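# Chapter 6: Patching, or the Art of Fixing It Later

Every piece of software you will ever be responsible for has a hole in it. You don't know where the hole is. Neither does the company that sold it to you, although its brochure may suggest otherwise. At some point a stranger will find the hole, and what happens next depends on who the stranger is and how fast you can install a patch.

This chapter covers the second part. The strangers get Chapter 9.

Students tend to arrive at patching with low expectations. It lacks the glamour of cryptography and the cheerful menace of penetration testing. It is housekeeping, and it has housekeeping's main drawback, which is that people only remark on it when it hasn't been done.

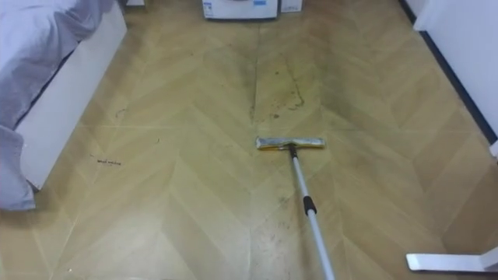

Take the regional freight company Kakitz, which we will follow through most of this chapter. Kakitz ran 517 computers across its depots, plus 141 more that did not appear in its inventory. The second group included a badge printer, several retired laptops that had not noticed they were retired, and a server under a desk in Mosquera that handled payroll for two depots. The server had been set up as a temporary measure. In this trade, "temporary" is a technical term meaning "older than the staff."

When a serious flaw was announced in the Lellon file-sharing service, the Kakitz security team patched all 517 listed machines within four days. They were proud of this, and they had a right to be. The server in Mosquera was running Lellon too. It went on running the old version for the rest of July, until somebody outside the company took an interest in it.

## 6.1 What a patch is

A **patch** is a change to software made after release, usually to correct a fault. A **security patch** corrects a fault that an attacker could use. Vendors often bundle the two together, along with a new icon and a feature you will spend the afternoon turning off.

It helps to keep three dates in mind for any flaw:

- the **disclosure date**, when the flaw becomes publicly known
- the **release date**, when a fix becomes available
- the **install date**, when the fix reaches your own machines

The time between disclosure and install is your **exposure window**. Some of that window belongs to the vendor, and you can do little about it except write stern emails. The stretch between release and install is yours. Attackers read release notes with more care than most customers do, and a published patch is a fairly good map to the thing it repairs.

## 6.2 Knowing what you own

You can't patch a machine you have forgotten. An **asset inventory** lists every device and program on the network, who answers for each one, and which version it runs. Making the list is dull work. Keeping it correct is duller, and people will try to hand the job to you on your first day.

There are two common ways to build one. An **active scan** sends traffic to every address on the network and records what answers. It is thorough, and it sometimes knocks over elderly equipment – a risk worth raising with the people who run that equipment before you start. **Passive discovery** listens to traffic already on the wire. It disturbs nothing, and it misses anything that keeps quiet. Most organizations use both and then argue about why the totals differ.

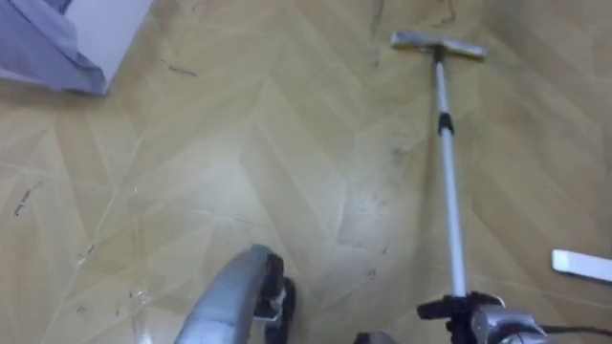

*Figure 6.1. A vacuum cleaner wand over a herringbone-patterned floor, with scuffs and small specks of debris.*

## 6.3 Deciding what comes first

After the trouble in Mosquera, Kakitz bought a scanner called Zuvesport and pointed it at everything. The first report listed 2,024 findings. The security team had two people on it, one of whom was on vacation.

No team fixes 2,024 things at once, and the report's own ranking was of limited help: it had marked most of them "critical." A workable order comes from asking a few plain questions about each finding. Can the machine be reached from the internet? Is anyone known to be using the flaw already? What would stop working if the machine were lost, or if the patch itself broke it?

That last question deserves more respect than security people usually give it. Patches do break things. A team that takes down the loading dock at noon to close a minor hole will find its next request for downtime politely misplaced. So patches are tested on a small group of machines before they go everywhere, and there is a written plan for backing out – ideally one stored somewhere other than the machine being patched.

Section 6.4 sets out a testing schedule and works through the first page of the Kakitz report. Before reading on, write down every device in your own home that connects to a network. Keep the list handy. You will be adding to it by Section 6.6.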